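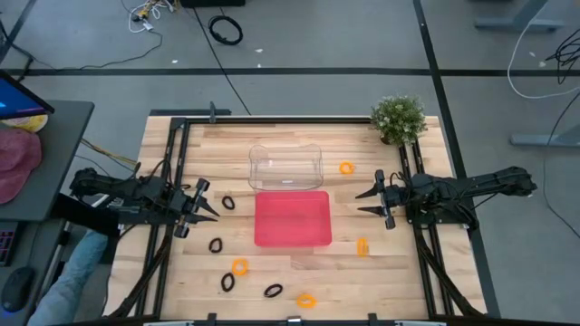 3.2 Materials and Table Layout

The color-sorting task was the second of the small-item tasks in the Kodus study of household order. It was included because small elastic goods, such as hair ties, bands and sealing rings, were named often in the Plemomico household survey as things that are owned in quantity, are seldom stored together, and are found on almost any flat surface in the home. The task reduces this everyday problem to a small set of items, two containers and one rule.

The items were eight small rubber rings, four black and four orange. The colors were chosen for their different contrast with the table. The top is made of light wood in a butcher-block pattern, and both colors can be told apart from it, but the orange is closer in tone to the wood than the black is. Rings of this kind also present a difficulty that rigid items do not. They can be bent, they may come to rest on top of one another, and a ring pressed out of round looks different from one lying flat and open.

Two containers were placed one in front of the other in the middle of the table. The rear container is a clear plastic bin with rounded corners. The front container is a red-pink tray, rectangular and shallow. Black rings belong in the clear bin and orange rings in the red-pink tray. Neither container carries the color of the items assigned to it, and the rule must therefore be learned and kept in mind. Earlier work at the Lorholm site had used containers that matched their contents, and the task was judged too easy to separate good layouts from poor ones.

The clear bin was kept in the set for a further reason. Transparent storage is widely recommended for small goods on the grounds that the contents remain in view from the side as well as from the top. The same property makes the empty bin hard to see. On a pale wooden surface little more than its outline and a few faint reflections mark its position. Both effects are of interest to the study, and the bin was left without a label or colored rim.

A small potted plant with dense green leaves and pale flowers stood at the back right corner of the table. It formed no part of the sorting rule and was to be left in place. Items of this type are common on household work surfaces, and the layout was meant to keep at least one object that is neither sorted nor put away.

In the scattered arrangement, the rings lie on the wood to the left and right of the containers and toward the front edge, with both colors on the left and only orange on the right (Figure 1). A total of 60 scattered arrangements were prepared. Each was drawn up on paper before the rings were set out, and any drawing in which all the rings of one color fell on the same side was replaced. Half of the arrangements were assigned to a light level of 500 lux and half to a level of 1,000 lux, measured at the table surface.

An arrangement was scored as sorted when every black ring lay within the walls of the clear bin and every orange ring lay within the walls of the tray (Figure 2). Position inside a container was not scored. Rings could touch, overlap or lie out of round without penalty.
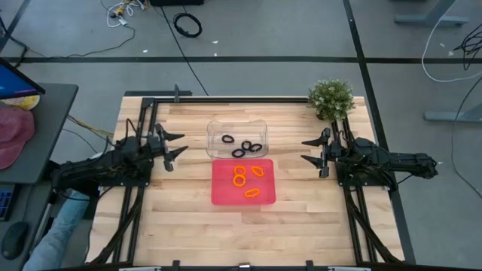 Neatness was treated as a separate question. Following Yazıcı, we distinguish between a correct placement, in which each item is in its assigned container, and a tidy placement, in which the items are also spread or aligned in a way that an observer would call orderly. The two do not always agree. A container may hold the right items in a loose heap, and a careful row of rings may include one of the wrong color. Tidiness was therefore rated on a 5-point scale by raters who had not been told the sorting rule, and the ratings were kept apart from the scores for correctness.

Rings that came to rest against the outer wall of a container were scored as unsorted. The same applied to any ring resting across a rim. Both cases were entered in the record with a short note on the position of the ring, and these notes are used in Section 4.1, where placement errors at the clear bin are compared with those at the tray.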